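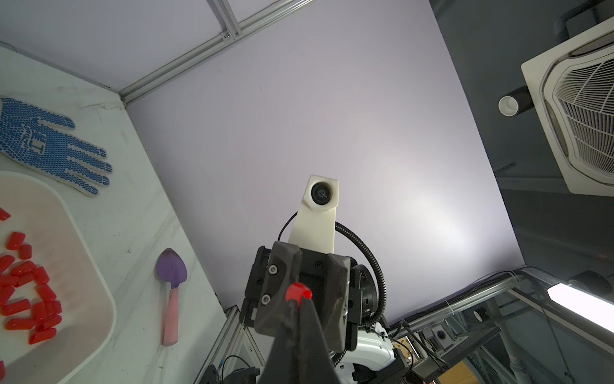
Vue poignet, capuchon rouge en prise, bac à gauche.

Capuchons rouges : combien de démonstrations avant d'entraîner ?

brudo_k
Bonjour à tous. Je collecte des démonstrations téléopérées à deux bras : un bras tient la pièce noire, l'autre prend un capuchon rouge dans le bac et le pose. Une caméra sur chaque poignet. J'en suis à 40 épisodes et la politique apprise sur ce lot hésite à la prise, dans le tas. Elle descend, ferme à vide, remonte. Faut-il continuer à enregistrer ou revoir le protocole ?

vis_sans_fin
40, c'est peu pour de la prise en vrac. Tu remets le tas en désordre entre deux épisodes ? Sinon le modèle apprend une position et pas une prise.

brudo_k
Je remue le bac tous les 10 épisodes. Le gant et la cuillère restent sur la table, je les déplace de temps en temps.

mlt_oriane
Je ne suis pas d'accord avec vis_sans_fin. Sur le projet Prellis on avait le même symptôme, et ajouter du volume n'a rien donné. Le défaut venait des opérateurs : 4 personnes, 4 façons d'approcher la pièce. On a imposé une seule approche, repris la collecte à zéro, et la fermeture à vide a presque disparu.
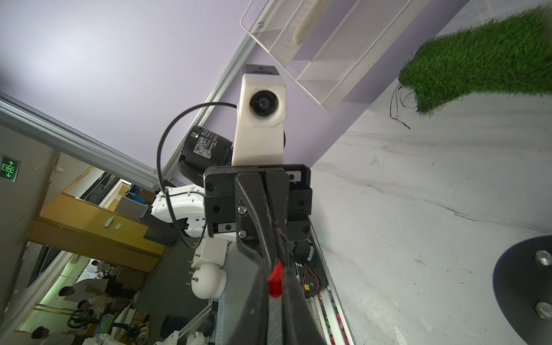
Par ailleurs, vérifie la synchronisation des deux flux. Chez nous une caméra de poignet avait 12 images de retard sur les positions articulaires. À l'œil, en relecture, ça ne se voyait pas. Le modèle, lui, fermait la pince trop tôt.

vis_sans_fin
Une seule approche, c'est confortable à l'entraînement et fragile ensuite. Dès que le bac bouge un peu, plus rien. Je préfère garder la variété et étiqueter l'opérateur.

mlt_oriane
Étiqueter, d'accord, mais pas avec 40 épisodes. Tu découpes un lot déjà trop petit.

honer_lab
Deux remarques pratiques.
1. Ne jetez pas les prises ratées suivies d'une reprise. Gardez l'épisode entier avec la correction, c'est ce qui manque à une politique qui remonte à vide.
2. Séparez prise et pose en deux segments annotés. La pose sur la tige est un autre problème, avec d'autres tolérances.

brudo_k
Je supprimais justement tous les épisodes avec reprise. Pour la pose, voici où j'en suis :
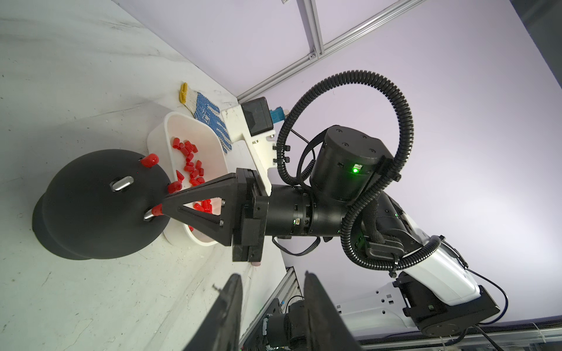 Pièce noire tenue par l'autre bras, trois capuchons dessus, dont un sur la tige.

vis_sans_fin
Vu l'angle, la pince qui tient la pièce est dans le champ de la caméra opposée. Si l'orientation de la pièce change d'un épisode à l'autre, note-la dans les métadonnées.

brudo_k
Décalage mesuré avec le script Oláh : 4 images sur le poignet gauche, rien sur le droit. Je corrige, je relance sur le même lot, puis je reprends la collecte avec les reprises conservées. Un seul opérateur pour commencer.

mlt_oriane
Change un paramètre à la fois, sinon tu ne sauras pas lequel a joué.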